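Home Issues Authors Submit Search

4. Construction and handling trials

4.1 Build

The two hand-held grippers were assembled in a shared workshop in Ullel from printed parts and threaded inserts. The working name for the pair is Hukuria. Each is wired separately, and the cable leaves the tool on the side away from the fingers. Early prints cracked at the inserts when the screws were tightened, so the wall behind each insert was thickened before any trial was logged. 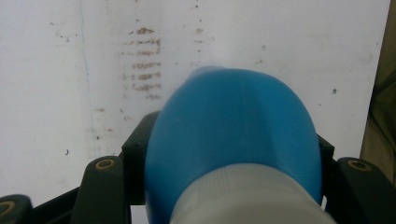

Play at the finger pivots was the main source of error. It was measured with the tool clamped to the bench and the finger tip pushed by hand in both directions. A shim under each pivot removed most of the play but made the action stiffer. The stiffer setting was kept.

4.2 Trials

The main task used a plastic bottle and an open-topped cardboard box (Figure 4). It was chosen because the bottle has a curved shoulder and the opening leaves little room for the fingers. The log holds 2,000 attempts, of which 707 were made before the shims were fitted.

Figure 4. Bottle and box task, operator seated, one gripper in each hand.
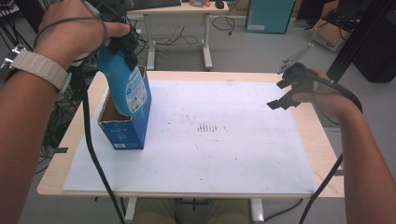
Why were the grippers held by hand before being fitted to an arm? Faults in the fingers are easier to find when the operator can feel them, and a changed part can be tried within minutes.

The attempts made with shims were divided by grip height. Low grips fouled the box edge more often than high ones. High grips allowed the bottle to swing, and the operator had to wait up to 100 ms longer before releasing.

4.3 Finger spread
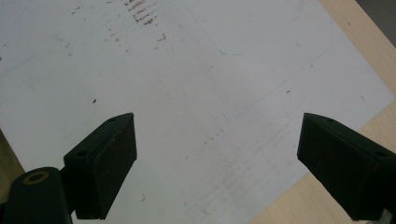

Spread was read from the Clasteck encoder board with the fingers fully open and again with them closed on a gauge block. The zero point drifted over a long session and was reset every Tuesday. Attempt 679 was dropped from the analysis after a loose connector was found. Pad wear was not measured.

Comments (2)

Kazlauskienė: Which filament were the fingers printed in? Mine creep at the pivot after a month.

benchrat: Did the shims need trimming once the screws were fully tight?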